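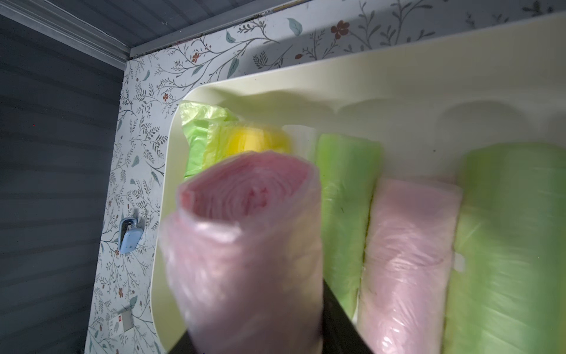
Pink bag roll, cream tray

OK quick one because I have to be out the door by 11 and I keep promising to write this up.

Moved the job queue off Redis and onto plain Postgres. Took most of September, evenings only. Notes below, mostly for me in six months when I've forgotten all of it.

Background. Brokesbridge is my little side thing, it takes in delivery manifests from small shops and spits out labels and a daily summary. Every upload makes a bunch of jobs. Parse the file, check addresses, render PDFs, send mail. Those all went into a Redis list and a worker popped them off. Fine for two years. Then the box rebooted in the middle of a big import and 926 jobs went poof. My own fault, persistence was set to snapshots only and the last snapshot was old. I knew that. I'd written it on a sticky note, even.

Could have turned on the append only file and gone to bed. Thought about it. But the data is in Postgres anyway, and half my bugs were the two stores disagreeing - row says "queued", list says no such thing.

So. One table. id, kind, payload as jsonb, run_at, attempts, locked_at, last_error. The worker does a select with FOR UPDATE SKIP LOCKED, limit 1, ordered by run_at. If you haven't met SKIP LOCKED go read about it, it's the entire trick. Two workers ask at the same time, they get different rows, neither one waits on the other. I'd been avoiding database queues for years over stuff I read ages ago, before that existed.

Best part is the enqueue goes in the same transaction as the upload. Upload rolls back, jobs roll back. I deleted a whole file of cleanup code. Lovely.

Things that bit me:

Long transactions. First version held the row lock while the job ran. PDF jobs can take up to 28 seconds, so that's an open transaction the whole time and vacuum can't clean up behind it. Table got fat. Now I grab the row, set locked_at, commit, do the work, then delete the row in a second transaction. Needs a sweeper for jobs whose worker died, but thats ten lines.

The index. Make it partial, only where locked_at is null. Mine wasn't and the planner did something silly once the table had filled up with failed stuff.

Polling. I poll every 520 ms. Meirion Pumphrey told me to use LISTEN/NOTIFY and he's probably right, he runs a much bigger one at Otell. I tried it and it dropped out whenever the connection pooler recycled a connection. Polling is dumb and it works. Might revisit.

Retries. Put run_at in the future and bump attempts. Add some jitter or every failed email comes back at the exact same moment and the mail server hates you. Ask me how I know.

Tukby (my other app, the recipe one) is still on Redis and staying there, its only thumbnails and if I lose a few they get remade on the next page load. Not worth the evening.

Still to do: a page to see failed jobs instead of me typing SQL at midnight. And move the old failed rows to there own table at some point. Marulanda import script still writes to the old list too, must fix that before I shut Redis off for good

Right, late. Code for the worker loop when I've cleaned it up a bit, it has swearing in it.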